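February 2019
Larix Working Papers – Household Waste Section

4. Do labels matter at the sorting table?

Earlier work from the Nesgate trial claims that people sort plastic bottles by reading the label. We doubt it. Of the 827 bottles logged at Mekham, most were sorted too fast for any reading, and the Pfeiffer survey asked people what they did – it never watched them. Self-reports of this kind tend to flatter.

The print is also very small. Two clear bottles laid side by side (Figure 3) differ at once in width, in cap color and in label color, while the fine text is hard to make out at all.

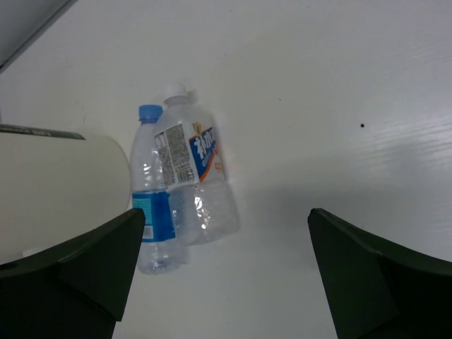

Figure 3. Two clear plastic bottles, one with a blue cap and one with a white cap.

We therefore treat cap and label color as the likelier cues, though our evidence is thin. Only 20 households took part, and a repeat in June may not bear this out. The claim that larger print would improve sorting remains untested.

Contact: Larix Working Papers, Nesgate office | © Larix | Back to top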